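The Folding Crew
How a commercial laundry handed its dullest job to the machines, and kept its people busy teaching them
2022-09-30

The first thing you learn at Flaveck is that a shirt is a terrible object. Ask anyone on the floor. A box has corners and stays the same box when you pick it up. A shirt becomes something else the second you touch it, and then something else again when you put it down.

Flaveck washes, dries, folds and ships work clothes for hotels, clinics and repair shops. On a normal day 2,586 garments go through the building. The washing has been automatic for so long that people there hardly count it as automation. You load the drum, you press the button, you walk away. The dryers are the same, and the bags are weighed and sorted by a conveyor that went in years ago and still squeaks on the second turn.

Folding was the holdout. Until June, every piece was folded by hand by a crew standing at long tables for eight hours with two breaks. They were fast, too! A good folder can do a plain T-shirt in the time it takes to read this sentence. But it is hard on the wrists and hard on the neck, and the company had trouble keeping anyone at the tables for more than a year.

Now there is a folding cell called Lelo, two arms over a padded table, and it takes the easy stuff: towels, flat aprons, pillowcases, T-shirts in the common sizes. It is slower than a person. I stood and watched it work on a T-shirt for what felt like an age, smoothing one sleeve, letting go, smoothing it again. Then it folded the thing perfectly and started on the next one, and it kept on like that through lunch, through the shift change and into the evening. Last week it finished 1,061 pieces in one day, its best so far, and somebody wrote the number on the whiteboard by the time clock and drew a box around it.

What I really came to see, though, was the other building. Across the parking lot Flaveck rents a workshop where the machines get their schooling, and the teachers are people who used to stand at the folding tables.

The way it works is surprisingly physical. Nobody there writes code. The folders hold grippers in their hands, pick up clothes with them and handle the cloth the way they would with their own fingers, and the grippers record what they do. Those recordings go to Igwe, the small company that builds the software behind Lelo, and a few weeks later the arms come back knowing a little more than they did before.

One woman who folded for eleven years told me the first week made her feel like a beginner. "I kept wanting to use my thumb," she said. "The gripper hasn't got a thumb. It's got two fingers and that's your lot. So you have to find out how you do it with two, and then you find out you were doing all kinds of things with your hands that you never knew about."

She showed me one of them. When she lays out a shirt she gives it a tiny shake before it touches the table, just a flick, and the air gets under the fabric and opens it up. She had never taught that to a new hire, as she had never noticed herself doing it. It took her most of a morning to work out how to do it with the gripper, and she was plainly delighted with herself when she told me about it (and so was I, I have to admit, by the time she let me try).

I was awful at it. My shirt came down in a lump. She told me to leave it that way, and that was my favorite discovery of the day. The lumps are useful. A machine that has only ever met nicely laid out shirts is lost when one lands in a heap, so the teachers spend a good part of each session starting from a mess. They drop things, bunch them up, let them hang over the side. A recording can begin with a garment in any state at all, and the worse it looks the more interested they get.
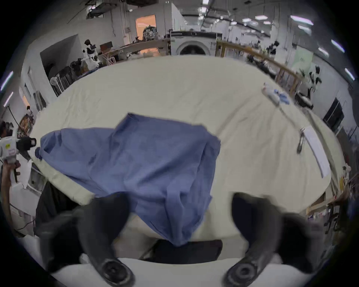 Each teacher aims for 200 recordings a shift, with plenty of room to stop and stretch. The pace is gentler than the tables ever were, and the pay is better by a step, which was settled before the first gripper came out of its case. The crew had asked for that in writing. They had also asked that no one be let go in the first year, and so far no one has been. Two people retired on schedule. Three moved over to repairs and mending, where there had been a backlog for as long as anyone could remember.

It isn't all smooth. Some of the folders tried the workshop and went straight back. They missed the noise and the talk across the tables, and one man told me he found it strange to slow down for a machine after years of being told to speed up. There are open questions about what happens once Lelo has learned what it needs to learn. A supervisor I spoke to was frank about it. She thinks there will be fewer folding jobs in five years, and she would like the people who hold them now to be doing something they like better by then. Whether it works out that way is partly up to her and partly up to the owners, and she knows it.

Meanwhile the list of things the machine can't do is long, and the crew is rather fond of it. Fitted sheets are on it, of course. So are coveralls with the legs inside out, anything with a drawstring, and the heavy shop coats from a customer called Plustden, whose snaps catch on everything. The coats still go to the hand tables, where they get folded by people who have been cursing those snaps for years.

By the end of summer the workshop had 2,188 usable recordings of long-sleeved garments alone. Sleeves are the next big goal. They tuck under, they cross over, they turn half inside out and hide. The woman with the eleven years has already worked out three ways of finding a lost cuff with two fingers, and when I left she was at the table again, trying for a fourth.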